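Procesión de los faroles de Brindstead – archivo de carteles y programas

Léame del conjunto de datos, versión 4

Este archivo reúne los programas de mano y los carteles de la procesión de los faroles de Brindstead, una fiesta de barrio que se celebra cada septiembre, el sábado por la noche. Contiene casi 600 fichas. Cada ficha corresponde a un documento en papel y tiene su transcripción en un fichero de texto separado.

Lo empezó Danylo Pasichnyk con los papeles de la familia Savchuk, que durante muchos años imprimió los programas en su taller de la calle Kirkham. Después se añadió la colección de la parroquia de Soder, que es más pequeña pero está mejor conservada.

Contenido de las carpetas

fichas/ – una tabla en formato CSV, con separador de punto y coma
textos/ – las transcripciones, en UTF-8
notas/ – correcciones y dudas pendientes

Campos de la tabla

id: número de la ficha, sin significado cronológico
tipo: cartel, programa, invitación u otro
recorrido: las calles en el orden en que aparecen impresas
cofradia: nombre del grupo que lleva el farol principal
origen: Savchuk o Soder
estado: bueno, regular o malo
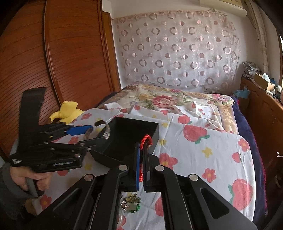

El campo "recorrido" necesita un poco de cuidado. La procesión tuvo dos itinerarios distintos, el del río y el de la cuesta, y algunos programas dan solamente el nombre de la plaza de salida. En estos casos hemos dejado el resto vacío y no hemos intentado completarlo con los recuerdos de los vecinos. Los recuerdos están en notas/, con la indicación "oral".

Las calles se escriben como en el papel original, también cuando hay una falta. Si quiere agrupar por calle, use primero la lista de equivalencias que está en notas/calles.csv.

Limitaciones conocidas

Faltan muchas invitaciones, porque la gente no las guardaba. Los carteles de gran tamaño están transcritos por dos personas y puede haber diferencias en el uso de las mayúsculas. El año no figura como campo: la mayoría de los programas dice solo el día y la hora, y las fechas que teníamos eran suposiciones.

Uso y citas

Los textos se pueden utilizar libremente para estudio y para enseñanza. Pedimos que se mencione "Archivo de los faroles de Brindstead" y el id de la ficha. Para las correcciones, envíe el id, la línea y la lectura que propone – si es posible, una sola ficha por mensaje.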